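Start Tagebuch Spiele Archiv Über mich Kontakt

Sonntag, kurz nach Mitternacht

Eigentlich wollte ich nur noch eine Runde Zomstead spielen. Eine! Jetzt ist der Tee kalt, mein Rücken tut weh und ich habe den halben Südkontinent erobert (den ich vermutlich morgen wieder verliere, aber egal).

Ich spiele diesmal die Jalness, also das Sumpfvolk mit den lahmen Fußtruppen und den wirklich fiesen Zaubern. Früher fand ich die furchtbar, weil man am Anfang zu nichts kommt. Bis Runde 20 sitzt man da, baut Schilfhütten und hofft, dass keiner der Nachbarn vorbeischaut. Danach geht es aber richtig los! Mit dem Nebelzauber habe ich eine komplette Belagerungsarmee an meiner Grenzstadt im Kreis laufen lassen, und die KI hat es bis zum Schluss nicht gemerkt.

Blöd war nur die Sache mit dem Gold. Ich hatte endlich 4000 zusammen, genau der Preis für den großen Tempel, und dann kam der Abgesandte aus Inudow und wollte Tribut. Ich habe natürlich abgelehnt, aus Stolz, und drei Runden später standen seine Reiter vor meinen Minen. Vom Gold waren am Ende noch 663 übrig. Für den Tempel reicht das hinten und vorne nicht, und meine Magierin sitzt jetzt ohne Mana in einem Wachturm herum.

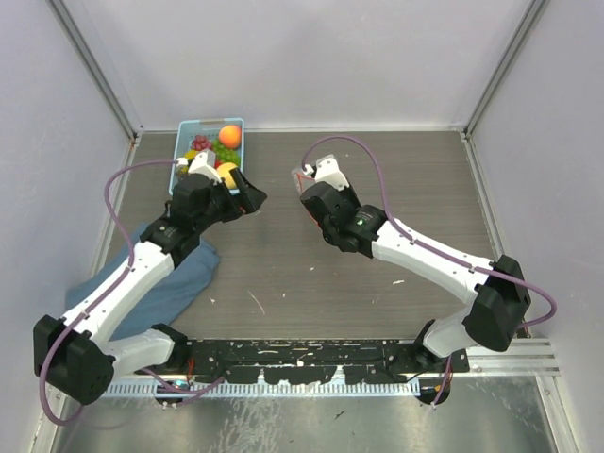

Der Greifer am blauen Korb mit der gelb-orangen Frucht

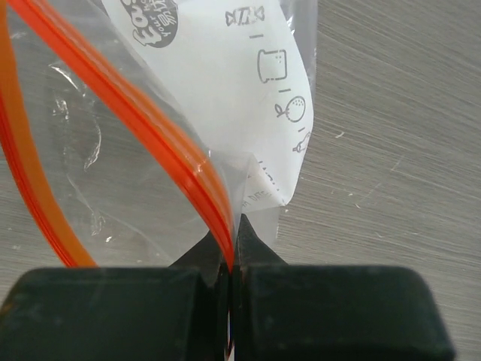 Was morgen dran ist

Erst mal Frieden mit Inudow, falls die überhaupt noch mit mir reden. Dann die Minen zurückholen und im Norden den Pass dichtmachen, da kommt sonst jeder rein. Und ich will unbedingt nach Amaral, der Ruinenstadt ganz im Osten! Im Forum schreibt einer, dass man dort ab Runde 31 einen Drachen anwerben kann, wenn man vorher alle Schreine auf dem Weg gesegnet hat. Mir fehlen noch zwei, und einer davon liegt ausgerechnet auf einer Insel. Schiffe kann ich noch keine bauen.

Den alten Spielstand vom Januar habe ich übrigens gelöscht, da war sowieso nichts mehr zu retten. Der neue heißt "Sumpf 2", ich war schon mal kreativer. So, Rechner aus, Zähne putzen. Um sieben klingelt der Wecker.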